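Dos pinzas, un mismo brazo: lo que vimos en la prueba de Ondwood

2020-06-10

Llevaba desde octubre oyendo hablar de la comparativa que preparaba Ondwood y por fin me han dejado pasar un rato con ellos. La idea es sencilla de contar y bastante pesada de hacer: montar dos modelos de pinza en la misma pareja de brazos, repetir las mismas tareas domésticas y ver cuál de las dos da menos guerra. Una la fabrica Tirkia y la otra Brevgate. Las dos son de dos dedos, negras, pequeñas, y a un par de metros confieso que me costaba distinguirlas.

El plan completo son 1.000 intentos repartidos en cuatro tareas: recoger envases, tirar cosas a la papelera, doblar un paño y pasar un objeto de una mano a la otra. Cuando llegué iban por más de 130, así que lo que cuento es provisional y puede cambiar de aquí a que publiquen la tabla entera. Aun así ya hay cosas interesantes, y a mí me tenían ganada desde el primer envase que salió volando.

La pinza de Tirkia cierra más rápido y eso se nota mucho en los objetos rígidos. Llega, muerde y se va. Con las cajas de cartón fino va menos fina ella también: si el operador se pasa un poco con la fuerza, la caja se hunde por el centro y luego no hay quien la suelte recta. La de Brevgate es más lenta (desesperantemente lenta las primeras veces, me lo reconocieron allí mismo), pero dosifica mejor y la gente que la maneja corrige menos sobre la marcha.

Lo que no esperaba era que la discusión gorda del día fuese por el controlador. Usan uno de Nakajima para los dos brazos, y según el ajuste que le pongan cambia todo. Con el filtro suave activado, el brazo se mueve precioso, pero va con un retraso que obliga a anticiparse. Sin el filtro responde al instante y tiembla un poquito al acercarse al objeto. Probaron 50 intentos con cada ajuste y el equipo sigue dividido — yo me quedé con la versión temblorosa, por si a alguien le interesa mi opinión.

También me explicaron el asunto de la cámara, que va arriba, a la altura de la cabeza. Desde ahí se ven bien las dos muñecas y el suelo, y para trabajar sobre la mesa sobra. El problema llega con los recipientes hondos: en cuanto la pinza baja, tapa justo lo que hay que mirar. Están pensando en añadir una cámara pequeña en cada muñeca, aunque eso significa más cable, y de cable ya van servidos.

La tarea que más me gustó fue la de la papelera. Parece una tontería y tiene su miga, porque cada objeto pide un agarre distinto. Las bandejas de plástico poco profundas son las peores: si las coges por el borde giran, y si las coges por el centro no siempre caben por la boca de la papelera sin tocarla. Los operadores acaban inclinándolas antes de soltar, cada uno con su manía. 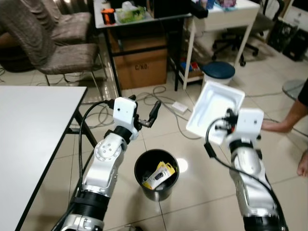

Qué falta por saber

Quedan pendientes el paño y el cambio de mano, que son las dos tareas donde Brevgate cree que va a sacar ventaja. En Ondwood no se mojan. Sí me dijeron que van a publicar los fallos junto a los aciertos, clasificados por tipo de objeto, y que el ajuste del controlador aparecerá en cada fila de la tabla. Me parece lo mejor de todo el proyecto, la verdad: he leído demasiadas comparativas en las que ese dato se queda en un cajón.

De precios no hubo manera de sacarles nada. Tampoco de la duración de las almohadillas de los dedos, que es lo primero que pregunto siempre y lo último que me contestan. La intención es cerrar la ronda de pruebas antes de octubre, y he pedido volver cuando empiecen con el paño.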